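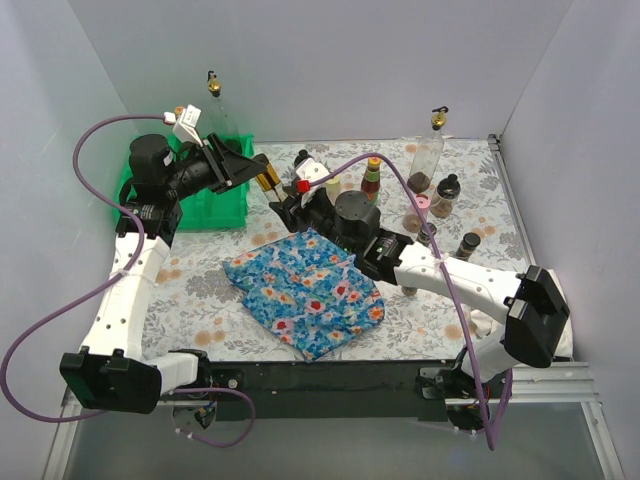 Bottles, jars and the green crate: your questions answered

These are the questions we get most often about keeping oils, sauces and seasonings in a divided crate. They come from people who cook at home, people who share a kitchen and a few who run a small café. If your question isn't on the page, use the form at the end.

Why put bottles in a crate at all?

Mainly so that you can lift the lot out in one go. Oil creeps down the outside of a bottle however careful you are, and a shelf full of separate bottles has to be emptied one at a time before you can wipe it. A crate also stops tall bottles falling over when you reach past them.

What size should I buy?

Measure your cupboard first, then your widest bottle. The Godari crate we sell has an outside length of 257 mm and will take most sauce bottles. The base of each compartment is 77 mm across, so a square litre bottle of oil won't go in. If you mostly buy large bottles, you are better off with an open tray and no dividers.

Which bottles go at the back?

Tall ones. Put the short jars in the front row, where you can read their lids and get your fingers round them. If everything in the front row is tall, you'll end up lifting bottles out to find what is behind them.

Can two bottles share a compartment?

Yes, if they are slim and come out without a tug. If one lifts when you pull the other, give them a compartment each. 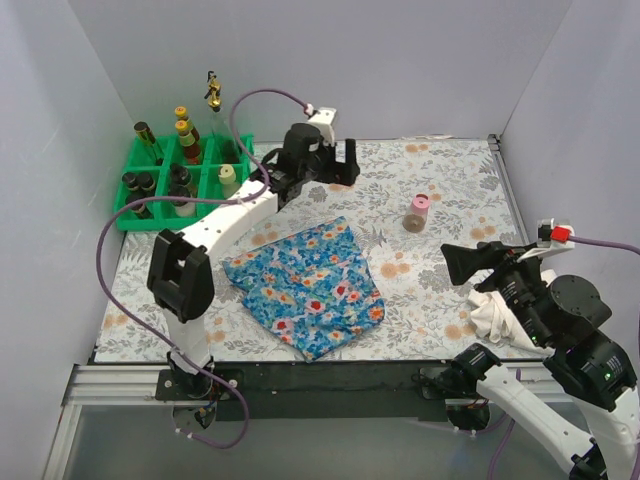
Besgate, 24 Oct 2022

We have rewritten this part of the page after a run of questions about pourers and sticky caps.

Can I leave a pourer on the bottle?

You can. A tall glass bottle with a gold-coloured pourer, like the one in the back right compartment, needs a good deal of height above it, so check the shelf before you fit one. Pourers suit oil and vinegar that you use most days. For anything you use once a month, put the original cap back on. Take the pourer out and wash it whenever you refill the bottle, and let it dry fully before it goes back.

My caps are stuck. What do I do?

Hold the cap under the hot tap for a minute, dry it and try again with a rubber glove on. Once it is off, wipe the thread of the bottle as well as the inside of the cap. Soy sauce and anything with sugar in it will glue itself shut again within days if the thread isn't clean. With a glass bottle straight from the fridge, let it come up to room temperature first.

Do I have to keep sauces in the fridge?

Go by the label. Many sauces ask to be chilled once opened and some don't. We suggest writing the date you opened it on a bit of tape and sticking it to the shoulder of the bottle, where it won't cover the instructions.

Two of my sauces look the same. How do I tell them apart?

Turn the labels to face you, or put a coloured dot on each cap. Chiến Huỳnh in our shop uses nail varnish for this and it survives washing up — tape doesn't. Don't go by the colour of the sauce, as plenty of brown sauces look alike through the bottle and taste nothing like each other.

How often should I clean the crate?

Every couple of weeks if it holds oil, less if it is only dry jars. Empty it, knock out the crumbs, wash it in warm water with washing-up liquid and use an old toothbrush in the corners. Stand it upside down on the rack. Water sits in the bottom of the compartments otherwise, and you'll get rings on the jars.

Is the crate safe in the dishwasher?

The Godari one is, on the top rack, at a normal temperature. The older Jodberg crate is not. We had two returned with warped sides after a hot wash and we no longer replace these under the guarantee.

What goes under the crate?

Anything that wipes clean. A leaf or flower pattern hides small marks better than plain white, though it also hides the drips you want to find, so run a damp cloth over the whole surface and not only the parts that look dirty. Paper liners are fine in a drawer or on a shelf. When oil gets through them, throw them out and cut a new piece.

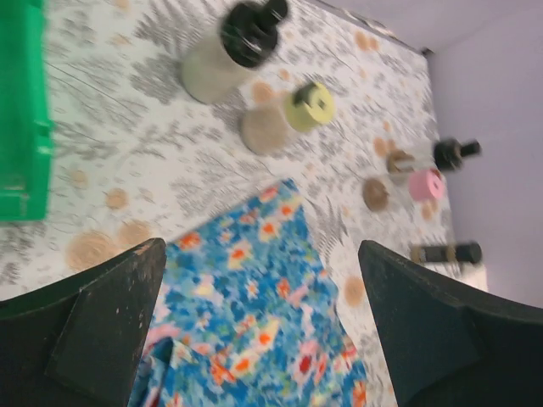

Does everything have to live in the crate?

No, and it works better if it doesn't. Leave out whatever you reach for at every meal and anything with an awkward shape. A tall cylindrical container with a black cap can stand on its own next to the crate, with a shorter one beside it, and both will be easier to get at than they would be between dividers. Small bottles are more of a nuisance, as they roll to the far side and get lost against the wall. A saucer or a shallow tin will hold them together. Keep the folded cloth at the front, near your hand, so that drips get wiped when they happen.

What sort of cloth is best?

Cotton, washed at least once before you use it. New cotton pushes the oil about. A busy blue or flowered print will hide stains between washes, but wash it as often as you would a white one. Don't dry oily cloths in the tumble dryer if they still smell of oil after washing. Wash them again.

Can I keep the crate next to the cooker?

It's handy, but heat and light are bad for oil and for most dried herbs. A cupboard within arm's reach is better. If the worktop is your only space, choose the end away from the hob and out of the sun, and buy smaller bottles so that you get through them sooner.

Do you sell spare lids or dividers?

Dividers, yes, for the Godari crate only. We don't stock jar lids. Nghiêm, the shop two doors along from us, has a drawer of loose ones and will let you try them against your jar.

The rim of my crate has split. Can it be mended?

Usually not in a way that lasts. Remigiusz Pietrzak, who looks after our returns, would like a photo of the split and your order number. If you've had the crate for less than a year we will send another. Rinse the broken one before posting it, please, and take the bottles out.

How do I ask something else?

Fill in the form below or ring the shop during opening hours. We answer emails in the order they come in, and it can take almost a week in April when we do our stocktake.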